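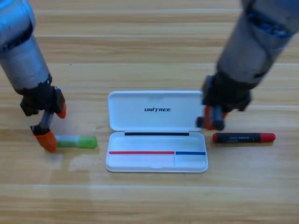 **Ticket 300: pen case won't stay shut when packed**
Opened by: Jolanta Śliwiński, Nolstead office
Assigned to: Bartosz Sobczak
Opened: 4 July 2019
Status: open (was closed, see below)

## Complaint

The white plastic pen cases we got through Ladach pop open once they're full. Lid closes, I let go, and a minute later it's up again. Ladach says the case holds "a full desk set." I'd like to know whose desk.

## First reply (Bartosz)

Ladach support wrote back that the case is being overfilled. They want us to take everything out and repack it flat, long items first. I doubt it, because Jolanta packs neater than I do, but fine.

Steps as sent:

1. Open the case all the way so the lid lies flat on the table.
2. Empty the tray.
3. Long thin items go in first, up against the hinge.
4. Marker next, cap on, lying the same way.
5. Short items last, along the front. Nothing stacked.

Their note on step 3 says thin sticks "settle" near the hinge. In my experience that's exactly where they get pinched.

A tray laid out like that, with the thin black stick up by the hinge, the red-and-black marker below it and the small black eraser in the lower right corner:
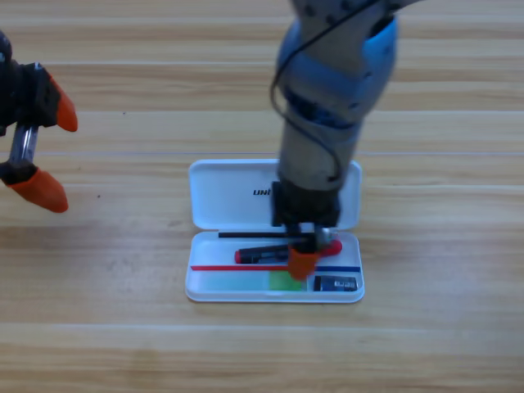
## What I tried

- Packed by their steps, closed the lid, left it for 15 minutes. Stayed shut. Ladach would call this solved.
- Carried it in a bag for 60 minutes. Open again, everything in the bottom of the bag.
- Same again without the thin stick. Stayed shut.
- Put the stick back, took the marker out. Open.

So I don't buy overfilling. The marker is the fattest thing in there and it made no difference.

## Second reply from Ladach

They now say the hinge "needs breaking in" and to open and close it 11 times. I did it. No change. Closed by their side anyway.

## Reopened (Jolanta)

Reopening. Witkowska at the Lurnberg office has the same cases and keeps hers shut with a rubber band. I don't count that as a fix.

## Next

- Bartosz to try the stick along the front edge, short items by the hinge.
- Ask Ladach for one replacement case before we order any more.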